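Home Projects Reports Contact
Search this site Search
2 min read

Punwood Shared Kitchen: Progress Report to the Kourkoulas Fund
2021-02-27

The kitchen at Punwood is now in regular use. The grant of $1,000 has been spent in full on shelving, food containers and a replacement door seal for the refrigerator. Druriver completed the seal work in four visits, one more than planned.

The tall silver refrigerator remains against the back wall, on the light wooden floor, and the upper compartment is reserved for prepared meals. Raw ingredients are kept separately. All 50 containers carry a date label.

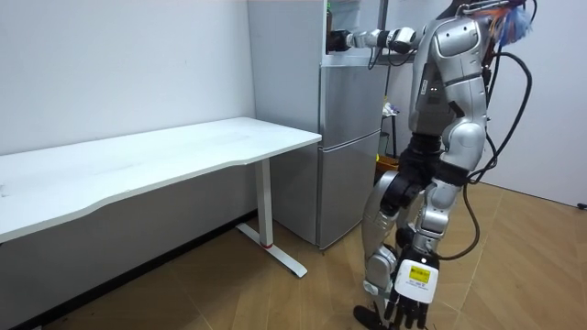 Brodie Merrick asked whether the weekly clear-out could be moved to the evening, as the present hour overlaps with deliveries from Firkance. The change has been agreed for a trial period of 10 weeks.

Two items are outstanding: the written cleaning schedule and the thermometer log. Both will be submitted in April together with the final receipts. No further funds are requested at this stage.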